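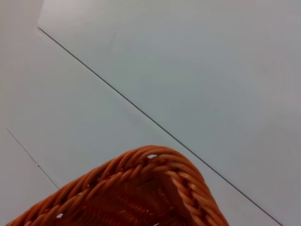
Posted in December by Rosemarie Seidel

Wanted: six people who will let us read their grocery lists

The Grarkum study is looking for households in Bokholm and Greltau that still write down what they plan to buy and then come home with something else. We have 65 households signed up and would like six more before Friday, when Wahyudi Oei closes the spreadsheet and stops answering his phone.

You keep every list and every receipt for two months. Backs of envelopes are fine. Lists that say only "stuff" are also fine – we have 1122 lists so far, and you would be surprised how many do.

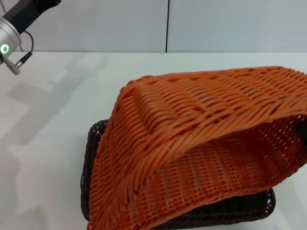 Large orange basket on a white table.

You should be over 18, do most of your own shopping and be able to tell us, without too much shame, why there are three jars of capers in the door of the fridge. Couples may apply together if they can agree on who writes the list. Retno Oei will do one short interview at your kitchen table and will accept coffee.

Pay is a gift card for the Purba market, mailed when your last receipt arrives. People who plan to improve their habits during the study should wait until it is over.

To apply, leave your name and a recent list with Tirta Yeoh at the Greltau library desk, before 6 p.m.

14 shares | 2 comments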